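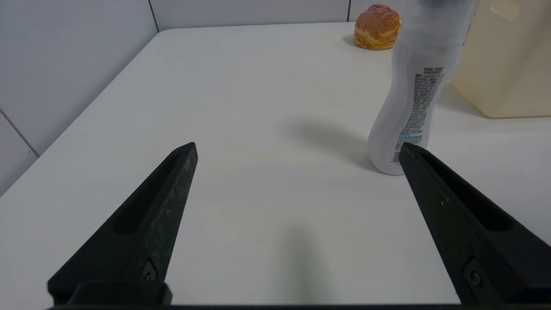 Lambert obituary index adds 1,392 entries

Feb 1, 2019

The Lambert Public Library has added 1,392 death notices and life stories to its searchable obituary index. The new entries come from the Ikwood Courier, a weekly paper that stopped printing before the library began keeping its own clippings. Until now the Courier notices could be read only on microfilm, reel by reel, at the library's local history desk.

Each entry lists the full name of the deceased, the date of death where the paper gave one, the date and page of the notice, and the names of surviving relatives. Maiden names have their own field. A search on a maiden name returns both the woman's own notice and any notice in which she appears as a sister or daughter. Church membership, military service and place of burial are recorded when the notice mentions them, and are left blank when it does not.

The index runs on Carex, the same catalog software the library uses for its books. Notices were read from the film by machine and then checked by hand against the page. Names were the main source of error. The Courier set its obituaries in small type, and worn letters on the film were often read wrong, so that the same family could appear under several spellings. In the finished index the spelling printed in the paper is kept, with a cross-reference to the form used on the gravestone or in the county death record if the two differ.

Dates needed more work. Many Courier notices say only that a person died "last Tuesday" or "on the 4th instant," and the paper sometimes ran a notice weeks after the funeral. Where the date could be worked out from the county record, it is shown in brackets. Where it could not, the entry gives the issue date alone and is marked as undated.

A set of 185 entries has been held back for further checking. Most of these are two-part notices — a brief report of the death in one issue and a longer life story in the next — that have to be joined into a single entry before they can be released. Others cover people who left the Ikwood area and whose deaths were copied from out-of-state papers, with place names shortened or misspelled along the way. The held entries are expected online in July.
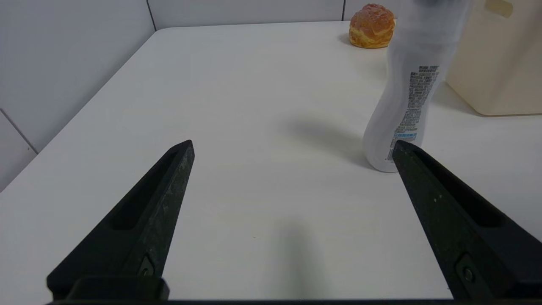
Dean Bramwell said the two-part notices should not be merged too quickly, as the second one often corrects the first. In his own family's case, he said, the short report gave the wrong birthplace and left out a half brother, and the life story printed a week later fixed both. He asked that the index show the two texts separately, even when they share one entry.

The library's reply is that both texts will remain readable. The merged entry will take its names and dates from the later notice, and differences in the earlier one will be listed in a note field.

Notices from the Cladora edition of the Courier are not part of this release. That edition carried its own obituary column, and its film is stored separately and has gaps.

Searches are free and do not require a library card. Copies of a full notice can be requested through the index page or at the local history desk. Requests should include the entry number. Corrections are accepted from relatives and others, with a source such as a death certificate, family Bible page or cemetery record. Accepted corrections appear as notes beside the entry, and the text as printed in the paper is not changed.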